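Filed under: Diary / Pantry & Stores

11/20/25

Started on the pantry after breakfast. The plan is to have it finished before December, when the Hedegaard cousins come down from Flaltville and every shelf gets used by people who don't know where anything goes.

Shelf heights first. The uprights are drilled on a fixed pitch, so the choice is limited. I set the lowest bay at 305 mm clear, which takes the flour tubs with the lids on and leaves room to tilt them out. The bay above went down by two holes. The old spacing wasted a good hand's width over the tins and I have been annoyed by it for years. One of the shelf pins had sheared, so I cut a replacement from dowel and will buy a proper one at Allwood next time I'm in Rallbridge.

Wiped the boards with vinegar and water, left the door open, moved on to sorting. Tins were simple. Pasta and rice went into the clear containers, with the cooking times cut from the packets and taped to the backs. Two of the containers no longer seal. The gasket has gone hard on both, and soaking in warm water made no difference. They can hold clothes pegs.

Packets are the difficult category. Soft film won't stack, slides when leaned, and hides the printing once it creases. My rule for today was that any packet goes upright, front outward, in a tray with sides high enough to hold it. Flat storage is for blocks and bars only. 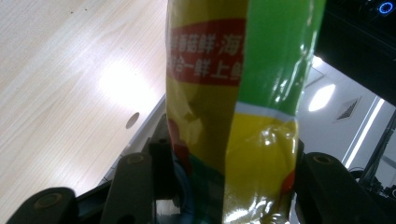

Packets, continued

The yellow and green one with the red banner took longer than it should have. I can't read Chinese, so I rang Imelda Dela Peña, whose neighbour can, and spelled it out as best I could by describing strokes over the phone. Poor method. We settled on 鲜 being "fresh" and 香菇 being the mushroom, shiitake, and left the rest for when she visits. It has gone in the tray with the soup mixes and dried mushrooms until I know better.

Film that shiny doesn't take pencil, and masking tape lifts off it within a day. I tried a freezer label on a corner of an empty noodle packet and it held, so freezer labels it is. Month and year only, in capitals.

Lunch late. Toast, the end of the plum jam.

Afternoon: weighed the sugar, 2000 g on the kitchen scale including the tub, and wrote the tare on the base so I needn't do it again. Scale reads 3 g with nothing on it and has to be zeroed each time. Batteries, possibly. Added to the list with the shelf pin.

Spices not touched. They need a rack on the inside of the door, and the door is hollow — ordinary screws won't hold, so it will be spring toggles or a strip of timber glued across first. Will measure tomorrow, when the light is better on that side.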